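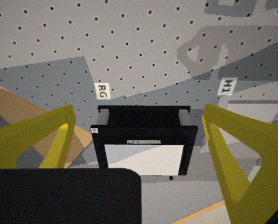 Figure 2. Simulated view between two gripper fingers, with a black rectangular object near the center.

Bình Giáp objected that a right to petition means little if the body receiving the petition has no duty to answer it. The objection came up in written comments on our first draft, and it shaped the rest of this section.

The First Amendment protects the right of the people "to petition the Government for a redress of grievances." It does not mention a reply. Early state constitutions used similar wording, and most of them were silent on the same point. Courts have generally read that silence to mean that officials may receive a petition and set it aside.

We looked at 205 petitions filed with the town councils of Akbari and Treltia. Both towns accept a petition on any local matter. Akbari's charter requires 700 signatures before the council must hold a hearing. Treltia's requires 1,000, and its clerk may reject a sheet if one address on it is incomplete. The Treltia rule was last changed in April, after our records were collected, and the change is not covered here.

A signature threshold does part of what Giáp asks for. It creates a duty to listen, though neither charter says that the council must give reasons for its decision. Petitions below the threshold are entered in the minutes, and the charters require nothing further. We return to the question of written reasons in the next section.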